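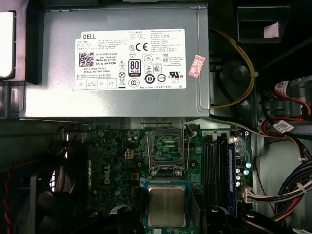 Handout 3: Failure Cases in Robotic Component Handling
Robot Maintenance and Safety, November

1. The task

The Urnell cell handles processors from scrapped desktop computers. The arm opens the socket lever, lifts the chip, shows it to the inspection camera and puts it in a tray. Some chips go back into a socket for testing. The control software is Raltedel; the fixture was designed at Jeludwood.

2. The fault

During a night run of 300 cycles the arm dropped a processor onto a live test board. The gripper had reported "object held" and the program went on to the next move. At cycle 199 the force reading on one finger had already started to drift. No alarm was set for drift, only for total loss of signal.

The chip slid because the fingers closed on its corners. A square part held on the diagonal touches each finger over a very small area, and a light knock will turn it. 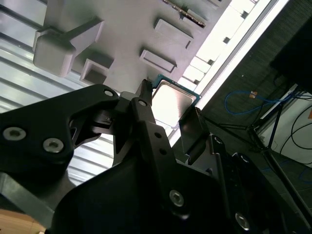 Grip width alone is therefore a weak test of a good hold. The width of a chip across its corners falls inside the tolerance the program accepted, so the check passed with the part turned. The revised program compares width, force and camera angle, and stops if any two disagree.

3. Safety points

The operator reached in to pick up the chip while the arm was paused. A paused arm still has power. Use the lockout switch and wait 800 ms for the brakes to set before opening the guard. Disconnect the test board separately; the lockout does not cover it.

Before a chip is placed, confirm that the lever is fully open. Closing force on a badly seated chip bends socket pins.

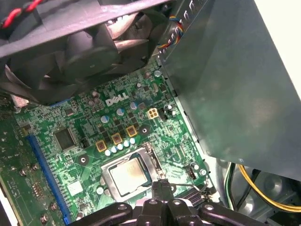

Bianchini objected that the two-out-of-three rule would stop the cell too often, and that a slower closing speed should be tried first. Both settings are to be compared in the lab. Record every stop, including those cleared without a restart.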